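Skurkodberg Evening Courses
Looking After Clothes, Handout 8: Hangers and Hanging

Welcome back, everyone, and thank you for bringing such a cheerful heap of clothes last time. I promised to write up what we talked about at the rail, as we were all chatting so much (me worst of all) that I doubt many notes got taken. Please read this through before the practical and bring two garments you find awkward to hang, one with straps if you have such a thing.

1. Start with the hanger

We mostly use the thin coated sort in this course, the pink and the blue ones, and I'm fond of them. They take up very little room and the coating gives the cloth a bit more to hold on to than bare wire does. They will bend under a heavy coat, though, so keep those for the broad-shouldered hangers in the cupboard. Run a finger along the whole hanger before you use it, including the neck, where the wire is twisted together. A rough spot there can pull a thread in a knitted collar before you've noticed anything is the matter.

Patterned things are a pleasure to practise on, by the way, as you can see straight away when one side has dropped lower than the other. The orange and mustard camouflage piece is good for this.

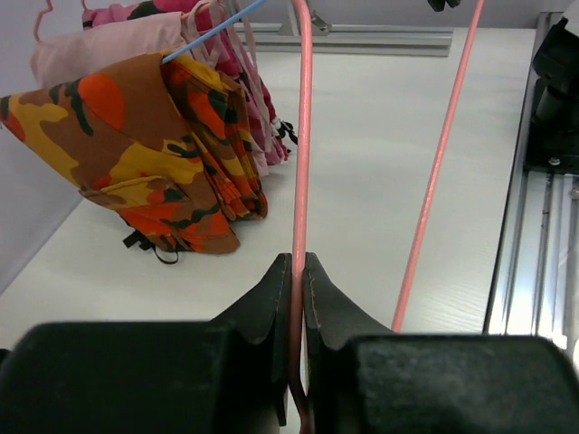 2. Straps, buckles and dangling bits

Anything that dangles will sooner or later catch on its neighbour. Fasten buckles first, then tuck loose cords inside the garment if they'll go. If they won't, let them hang straight down and leave a little extra space on that side. Clips can stay on while a garment is hanging, but do check that they aren't pinching a pleat, or you will be ironing out a small square mark for the rest of the week.

When you take a hanger down, hold it by the wire and lift, please, and don't tug at the cloth.

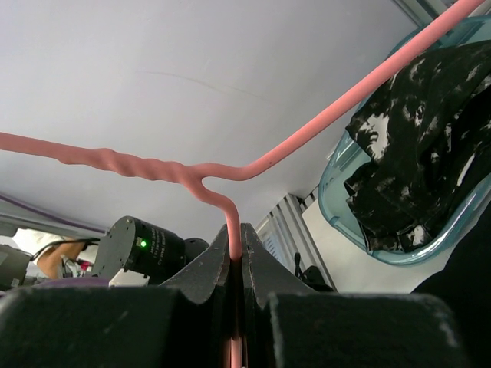 I go on about this every term, I know! But a shoulder seam that has been yanked a few hundred times does go wavy, and there's no pressing it flat again afterwards. If the hook sticks, slide the neighbours along and have another go.

3. Folded over or hung by the shoulders?

Shaped pieces want a bit of thought. Anything with a rounded or moulded part should hang so that the curve keeps its room, with nothing heavy pushed up against it. Flat pieces can be folded over the bar with the seams lying on top of one another, and you'll find the seams a great help in getting the fold even.
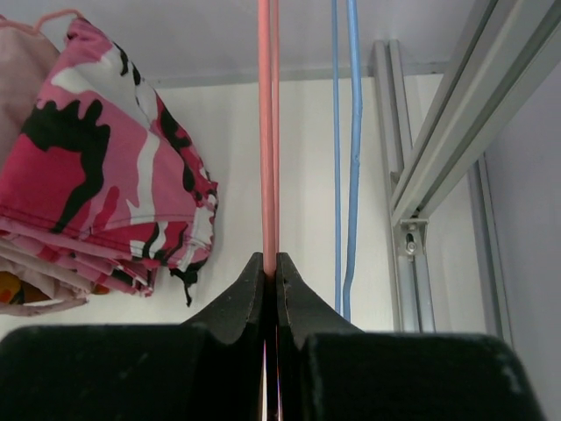
Pink camouflage fabric, folded, with stitched seams along the folds.

4. Before the practical

Clear your surface and keep a bowl within reach for pins and spare buttons.

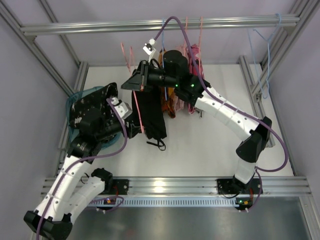
Then sort your clothes by weight, lightest first, and only after that by colour if you still have the patience. The reading is the short chapter on storage in the Nerkdale booklet, and there is a copy on the shelf for anyone who hasn't got one. Tea is at the break as usual, and do bring a cup.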